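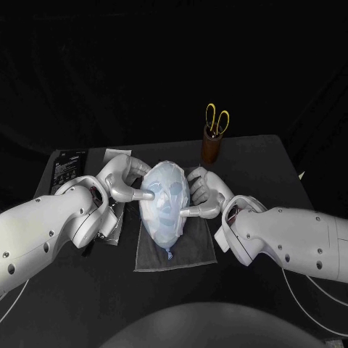 ## Clekus two-hand contact set

Clekus is a bench setup and a scoring method for one narrow question: can two robot hands hold something thin, inflated and light between them without wrecking it? Drelside sells it as a set. You bring the robot, and the patience.

We built it after a long August of testing grasp controllers on wooden blocks. The blocks did very well. A block will put up with a great deal of bad force control and never say a word about it, so most of our early numbers were a tribute to the block. Inflated film is a less forgiving colleague. It dimples under one fingertip, bulges somewhere else, and leaves for the edge of the table if the two sides disagree.

### What's in the set

- 100 film skins, flat packed, to be inflated and tied by hand
- 32 wrapping sheets, for trials where the surface should crease and slide over what's under it
- One gray cloth, cut as a rectangle, which marks the work area and keeps the object from skating
- Scoring sheets, and the Mittal logger on a memory stick
- A printed guide, shorter than the last one

Arms, hands and black backdrop are not included. Any pair of arms that can meet over the middle of a table will do. We develop on arms with humanoid hands, and the method is written with fingers in mind, but a customer has run it with flat paddles and got perfectly respectable scores. We have decided to be pleased about this.

### The method

Each trial has three phases, and the logger stamps all of them.

1. **Approach.** Both hands come in from opposite sides. First contact on each side is logged separately, and the gap between them is the first thing you'll want to look at.
2. **Hold.** The object stays on the cloth and both hands keep contact. No lifting. People always want to lift.
3. **Press.** One finger goes in while the other hand holds its ground. The score is how little the far side moves.
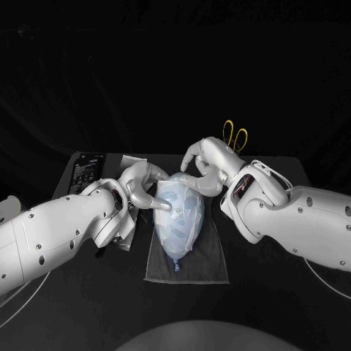

The press phase is where controllers start to show their upbringing. A stiff one pushes straight through and the object slides into the other hand, which pushes back, and the two arms settle their differences at the object's expense. A soft one backs off so politely that you can't say it pressed anything. We score both as failures, in different columns.

Inflation is the variable everybody asks about. We don't control it tightly. Skins are tied by hand and vary from one to the next, and the Skemura scoring rule compares each trial with a reference press on the same skin before anything else is done to it. Skip the reference press and your results will look terrific. Please don't send them to us.

### Results so far

Our own release run was 352 trials on one robot. Of those, 130 were thrown out before scoring, nearly all for a missing reference press (see previous paragraph; we are also people). The scored trials gave us one result we trust. Timing the second contact from the first hand's touch signal worked better than planning both contacts together from vision. The margin was wider on wrapped objects, where the cameras had creases and see-through film to argue with.

We make no claim about grip strength, speed, or anything you'd want to put in a video with music.

### Setup notes

Lay the cloth flat, parallel to the robot's front. Keep the knot pointing toward the robot so that no finger lands on it. Route cables clear of both forearms through the full sweep, then check again with the arms crossed.

Scissors are useful for opening the packs and trimming sheets. They should stand well back, handles up, where an arm on its way home won't find the blades.

Skins are single-session items. A skin left tied overnight is a different object in the morning and should be scored as one, or thrown away.

### Ordering

Sold direct from Drelside. Refill packs hold 100 skins and no cloth. The cloth is sold separately, and yes, it frays a little at the edges; trim the threads if they catch on a finger. Logger updates are free to anyone with a set.

Page last revised 23/12/2019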